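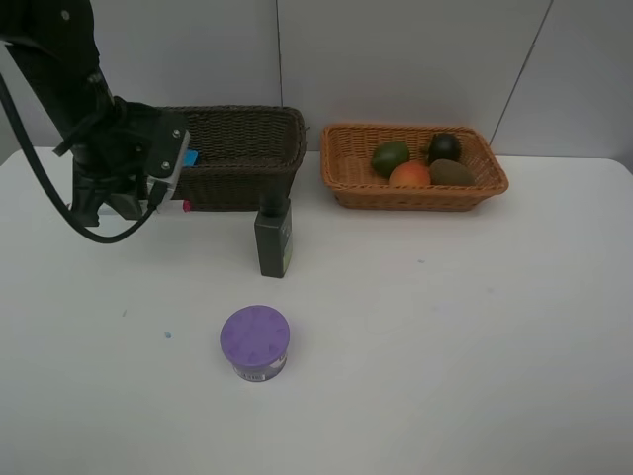 Hallo, ich bin Zarmeena Usmani, und Drander ist mein kleiner Nähkurs-Laden (na ja, Laden – eigentlich zwei Räume mit viel zu vielen Stoffresten). Angefangen habe ich am Küchentisch meiner Schwiegermutter, mit einer geliehenen Maschine und einem Vorhang, aus dem unbedingt ein Rock werden sollte. Der Rock war furchtbar! Aber ich wollte danach gar nicht mehr aufhören. Inzwischen gehört ein dunkelbrauner Flechtkorb, rechteckig und mit hohen Seiten, bei uns fast schon zur Grundausstattung, denn in so was passt ein komplettes Anfängerprojekt samt Schnittmuster, und man kann es zwischen zwei Kursabenden einfach wegstellen.

## Wer hier unterrichtet

Die Anfängerkurse mache ich selbst. Chutima Intarasuk übernimmt alles, was mit Jersey zu tun hat, davor drücke ich mich nämlich seit Jahren. Ilze Žukauskas kommt aus der Maßschneiderei und bringt euch bei, wie ein Kragen sitzen muss. Bei ihr wird viel aufgetrennt, bitte nicht erschrecken, das gehört dazu.

## Wie es bei uns läuft

In einem Kurs sitzen höchstens 9 Leute, jede und jeder an einer eigenen Maschine. Wir fangen abends um sieben an und hören auf, wenn die letzte Naht fertig ist, also meistens später als geplant. Stoff könnt ihr mitbringen oder bei uns aussuchen. Der Anfängerkurs kostet 67 Euro, Garn und Nadeln sind drin, Reißverschlüsse nicht.

Im Juli machen wir nur offene Werkstatt, da kommt ihr mit euren angefangenen Sachen vorbei und wir gucken gemeinsam drauf. Auch mit dem Kleid, das seit drei Sommern ohne Saum im Schrank hängt. Schreibt mir vorher kurz, damit ich weiß, wie viele Maschinen ich aufbauen soll!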